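We use cookies to improve your experience on this site. Accept | Manage settings

4. The Open Day Demonstration

The public demonstration was held in October at the Jandwood residence, under the Ornero household robotics program. The task shown to visitors was the handling of laundry with two arms.

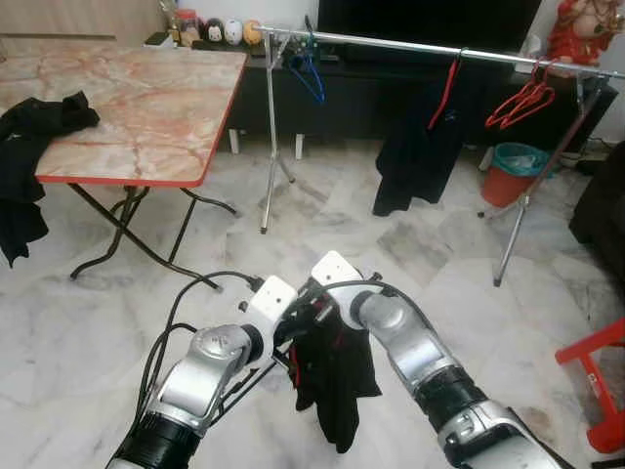 Figure 2. Both grippers holding a piece of black fabric above the floor, with the drying rack behind.

4.1 Procedure and Attendance

A total of 105 visitors attended, admitted in small groups. Each group watched the system work with dark garments and was then invited to put questions to the staff. Dark cloth was chosen on purpose, as folds in black fabric are hard to detect. The furniture was left in its usual place.

Written comment cards were returned by 41 visitors. Most of the remarks concerned speed and the safety of children and pets. Several visitors asked whether the arms could handle buttons or zippers; these were outside the scope of the demonstration.

Comments (2)

tilewalker: Was the grip force the same for every garment? Section 4 does not say.

M. in Facilities: We attended the afternoon session. The wait was long but the staff answered everything we asked.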